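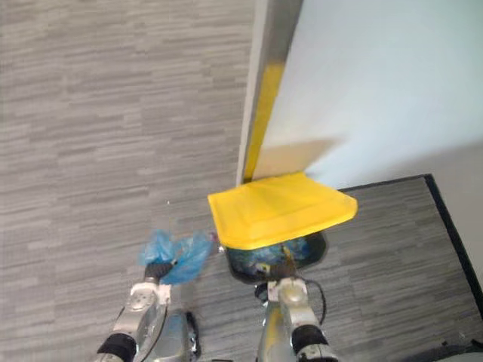 Séance 2 – Les déchets dans les bureaux : ce qu'on trie, ce qu'on croit trier. On commence par le sac, parce que tout le monde commence par la couleur du couvercle et que c'est une mauvaise habitude. Un couvercle jaune promet, dans la tête de l'usager, « emballages recyclables ». Ouvrez, et regardez ce qu'il y a dedans : ici, un tas de sacs plastiques bleus froissés, translucides, qui occupent l'ouverture avec beaucoup d'aplomb. Question à se poser avant toute autre : le sac est-il un déchet ou un contenant ? Selon la réponse, il ne suit pas la même filière.

## 2.1 Vocabulaire (à savoir, je le redemande toujours)

- **Flux** : une catégorie de déchets qui part au même endroit. Deux poubelles vidées dans le même chariot forment un seul flux, quelles que soient les couleurs.
- **Refus de tri** : ce que le centre renvoie. Terme poli.
- **Film souple** : sacs, housses, suremballages. Léger, volumineux, capable de remplir un bac en ne pesant presque rien.
- **Point d'apport** : l'emplacement du bac. Contre un mur, de préférence, et hors du passage.

## 2.2 Le cas Nalberg

Immeuble de bureaux, 241 postes, moquette partout. Le prestataire Stetero y fait la collecte intérieure ; Başaran enlève les bennes. En juillet, on relève 843 sacs sortis des étages. Le rapport remis au client se félicite de ce chiffre – il mesure surtout la consommation de sacs. Le poids, lui, n'y figure pas.

Deux choses à retenir :

1. Un sac à moitié vide compte pour un sac. Avec un changement systématique tous les soirs, on jette beaucoup de plastique neuf autour de trois gobelets.
2. Un film froissé reprend du volume dès qu'on le lâche. Le bac « plein » de 17 h se tasse très bien à la main (gantée, merci).

## 2.3 La méthode Bralevitz

C'est une grille d'observation, qui tient sur une page et que les entreprises s'obstinent à faire tenir sur douze. Pour chaque point d'apport, on note : la couleur du couvercle, la consigne affichée, le contenu dominant, les intrus, l'état du sol autour. Ne négligez pas le sol : un déchet posé à côté du bac est souvent le fait de quelqu'un qui a hésité, puis renoncé.

On ne note pas ce qu'on suppose. « Sacs bleus » est une observation ; « sacs bleus jetés par la comptabilité » est une rumeur.

## Pour la prochaine fois

Relever deux points d'apport de votre choix avec la grille, à deux moments différents de la journée. Une page par point, recto seulement. Les copies rendues dans une pochette plastique seront lues avec une certaine tristesse.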